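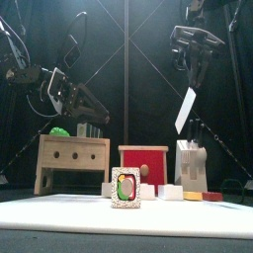 **Play kitchen set, wooden: periodic safety check**
Site: Erkwood, play corner
Set reference: 216
Checklist revision: 4
Checked at 10:40, November

Scope: loose food pieces, board, knife block and toy blade, red cabinet box, small bench. Wall fixings and floor covering are on a separate sheet.

Result codes: P = pass, C = pass with comment, F = remove from use.

### 1. Loose food pieces

| Item | Check | Result |
|---|---|---|
| 1.1 | Blocks: edges and corners free of splinters | P |
| 1.2 | Blocks: paint and print intact, no flaking when rubbed with a dry cloth | C |
| 1.3 | Cubes: do not pass through the small parts cylinder | P |
| 1.4 | Green leaf piece: no tears, no loose fibers | P |

Comment on 1.2: The two speckled blocks each have a small round mark on the face. Rubbed and checked under a lamp. No lifting at the rim of either mark. Recheck at next inspection.

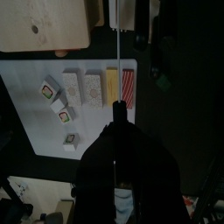 The striped block was rubbed along the stripe edges, where paint tends to chip first. No transfer to the cloth. The yellow block has darker streaks on the face; these are flush with the surface and are not cracks. Run a fingernail across them to confirm.

Comment on 1.3: All cubes tested in every orientation, printed and plain. The cylinder is kept in the Urbańczyk tool case. Return it there.

### 2. Board

| Item | Check | Result |
|---|---|---|
| 2.1 | Sits flat, no rocking on a level tabletop | P |
| 2.2 | Corners rounded, no chips | P |
| 2.3 | Handle slot: inside edge smooth all the way around | C |

Comment on 2.3: Slight roughness at one end of the slot, felt but not visible. Sanded by hand with fine paper and wiped clean. Finger entrapment probe passes through freely.

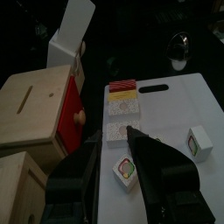
Total mass of board and loose pieces: 1,018 g. Enter this on the Kavau record card. A lower figure at the next check means a piece is missing.

### 3. Red cabinet box

| Item | Check | Result |
|---|---|---|
| 3.1 | Round knob tight, does not turn under hand torque | P |
| 3.2 | Red front: no exposed staples or pins | P |
| 3.3 | Slot and round hole in top: edges smooth, probe test | P |

Comment on 3.1: Knob pulled straight out for 10 seconds. No movement.

### 4. Knife block, toy blade, bench

| Item | Check | Result |
|---|---|---|
| 4.1 | Blade: edge blunt, tip blunt, no burrs | P |
| 4.2 | Knife block stable when blade is withdrawn | P |
| 4.3 | Bench: legs firm, no racking | C |

Comment on 4.3: Slight play when pushed sideways. Joint reglued with Cellari wood adhesive. Keep weight off the top until cured, then repeat 4.3.

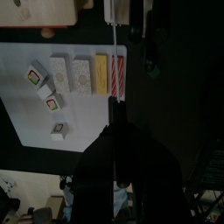

### 5. Cleaning and return to use

- Wipe pieces with a damp cloth. Do not soak.
- Dry on a rack before storage.
- Check printed faces again after cleaning. Withdraw any piece with a lifted edge.
- Do not substitute pieces from other sets.

Overall result: C. No items withdrawn. Open actions: repeat 4.3 after cure; recheck 1.2 at next inspection.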